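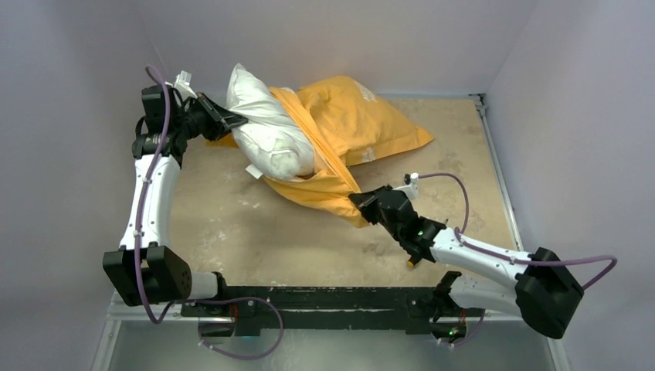 Last updated: November

We use cookies to remember your settings and to count visits. Accept all | Manage choices

Dultby two-arm kit: a long review from a shared workshop

I was against buying this. I said so at the time, and Zoila Tamayo, who wanted it, has kept the message. The Dultby kit cost us 620 pounds second-hand with the rail, both arms, two grippers and a carrier bag of cable clips. For that money the Drandthorpe workshop could have had a decent bandsaw.

The seller's page promised "household tasks out of the box". What comes out of the box is a rail, a lot of bolts and a leaflet. Putting it together took two evenings. The arms bolt to brackets at either end of the rail and that part is well made, I'll give them that. Nothing wobbles. The black finish on the rail marks if you so much as rest a spanner on it, so ours looks older than it is.

We built a three-sided bay for it, painted a pale lavender-grey that was left over from someone's hallway, with a flat tan board for the work surface. Dultby sell their own enclosure for 259 pounds. Don't. Ours does the same job, and when the board gets too scuffed we'll turn it over.

Cables are my main complaint. Each arm has one purple cable running down the outside, held on with small white clips, and however you route it there is slack left hanging somewhere. Pull it tight and the wrist can't turn fully. Leave it loose and you get big loops drooping by the shoulders and under the rail. The leaflet says to "dress cables neatly" and leaves it there. Zoila bought a set of Sultov clips to try instead - they grip harder, but they are fiddly to open and I broke two.

Now the software, which is the bit people get excited about. You move the arms through a job by hand a number of times, it records what you did, and then it has a go by itself. We gave it bedding, because that is what Dultby boast about: one pillow, one pillowcase. White pillow, yellow case, so that we could at least tell which was which from across the room.

After 30 recordings it could find the case and pinch an edge of it. Getting the case over the pillow was another matter. One arm holds the pillow up by a corner, the other drags the case along, and everything depends on the second arm having hold of one layer of cloth and no more. When it takes two, the opening shuts and the thing carries on tugging, quite happily, at a closed bag. It has no idea. We did more recordings with the case laid out in different ways and that helped a bit. On a good try it takes more than five minutes. I can do a pillow in a few seconds while talking to someone.

The grippers are better than I expected on thick fabric. Flat jaws, good bite, and they hadn't torn anything when I wrote this. On thin cotton they slide. We also tried a tea towel (poor), a hand towel (fine) and a sock, which I would rather not discuss.

Noise: a low whine, worse in the shoulders. You wouldn't want it in a bedroom, which is odd for something sold to change the beds. Heat: I've no complaints. Support: I wrote to Dultby twice about the wrist losing its zero position and got the same link both times. The answer was on a hobby forum, and it was to switch everything off and start the arms in the folded position.

The only other kit I've used is the Guzmán single arm, which is cheaper, weaker and far better documented. If you want to learn how any of this works, buy that first. You can't do bedding with one arm, but then you can't really do bedding with this either.

Zoila disagrees with most of the above and wants it noted that she has had three clean pillowcases in a row. I was there for one of them. The corners weren't filled.

Good points: solid rail, strong grip, sensible brackets.
Bad points: cable slack, thin leaflet, slow, support that doesn't read your question.

Would I buy it again with my own money? No. If your workshop already has someone willing to sit with it night after night, they'll get their money's worth, and you may want to agree beforehand who gets the bench space. Ours takes up the whole end by the window and I still haven't found anywhere else for the glue-ups.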